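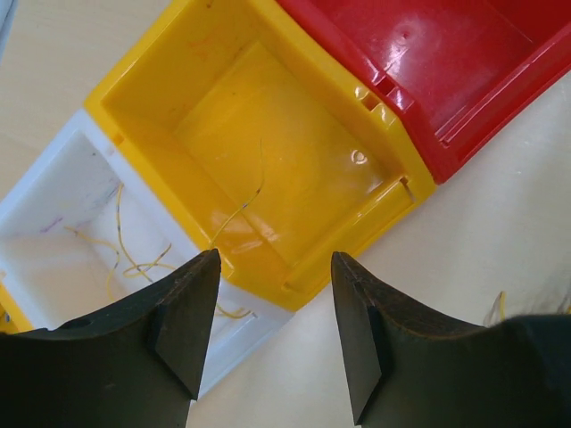

Repair shops should stop labeling spare parts by supplier. A supplier code records a purchase, and the technician needs a fit. At Mamley we carried 1486 part numbers, 57 of them duplicates bought under both Indus and Prirnar codes.

The usual objection is warranty tracking. It is a fair one — but a receipt log handles it with two added fields.
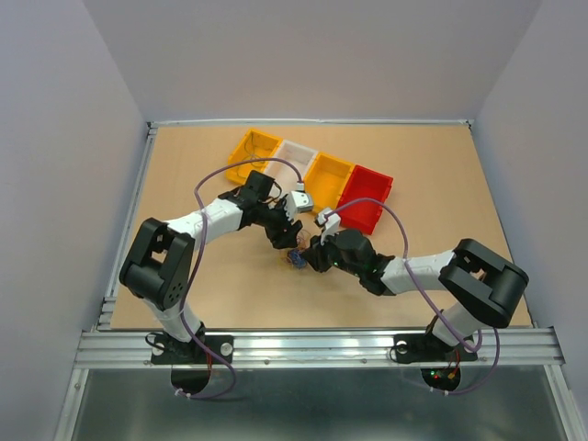 What to label instead

Label by dimension and rating. Rutilio Jaramillo relabeled the Escobedo stockroom this way in eight days, and I would accept that downtime again.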